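Home Guides Shift planning Workplace notes Contact

Setting up a shared folding bench: a guide for laundry supervisors

Ladi Ojo, May 2026

At the Edley laundry we put a pair of robot arms on one of our folding benches and kept the people who had been folding there. This guide covers how we arranged the bench, how the jobs around it changed, and what to sort out before you start. It assumes the arms have been installed and checked by your supplier. It does not cover wiring or programming.

Before you start

Write down who does what at the bench now. Do this with the folders, at the bench, during a normal shift. Our own job sheet said "fold and stack". What people were doing was sorting, checking for stains, pulling out torn items, folding, stacking, and answering questions from the van drivers. The arms take on one of those. The rest still need a name beside them.

Choose one type of item. We chose small coloured cloths from the Honuner contract, because they come in every day and a badly folded one can go back through without anybody losing money. Sheets and anything with buttons stayed on the hand benches.

Agree the hours with staff in advance. If people think the bench has come to cut their shifts, they will ask, and you should have an answer in writing. Ours said that contracted hours would stay as they were for the length of the trial, and that a change after that would go through the usual meeting.

Step 1. Clear the bench

Take everything off the work surface that is not being folded. Mugs, pens and label rolls go on a side shelf. A plain, pale top makes it easier for staff to spot a stray cloth or a bit of lint.

Step 2. Mark the standing area

Put a line on the floor where the attendant stands while the arms are moving. Follow the distance in your supplier's risk assessment and do not shorten it to save space. The stop button must be within reach from behind the line. Have each person on the rota press it once on their first day, so that they know how it feels.

Step 3. Set up the feed

The attendant brings cloths in batches of 10. We tried bigger batches and the pile slid. Shake each cloth out before it goes in the tray. Anything damp goes back to the dryers.

Step 4. Watch the first pick

Stay with the bench for the first batch of every shift. Look at where the fingers take hold. They should have the cloth near a corner, with the rest of it lying on the table. If they have gathered up a handful from the middle, press stop, lay the cloth out again and restart.
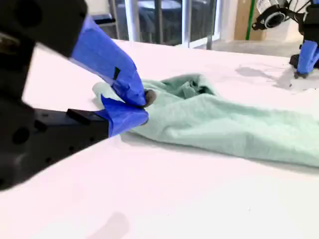 A corner held between the taped fingers.

Check the tape on the fingers at the same time. Creases are fine. If an end has lifted or the tape has worn through, stop the arms, follow the lock-off procedure and replace it before going on. We keep a spare roll on the side shelf.

Step 5. Record stops, not people

Keep a sheet by the bench for stoppages: time, item, what was done. Leave out the attendant's name. When we first used the Hitusine logging screen it asked for a staff number on every entry, and people stopped making entries. We had that field switched off.

Step 6. Rotate the attendant

Watching is tiring in a different way from folding. We change over every 2 hours. Wrists and shoulders get a rest, but several folders said their attention went before the time was up, so allow a short break if someone asks – it costs very little.

What changed for staff

The attendant's job now has its own training sheet and sits a grade above basic folding. Two people have asked not to do it and have stayed on the hand benches, which still handle most of the work. Conversation has suffered a bit. The old bench had four people round it and the new one has one, so we moved the Eze hand bench closer, still well outside the marked area.

Review the job sheet after the first 400 cloths and again after a month. Take the stoppage sheet to both meetings and let the attendants speak first.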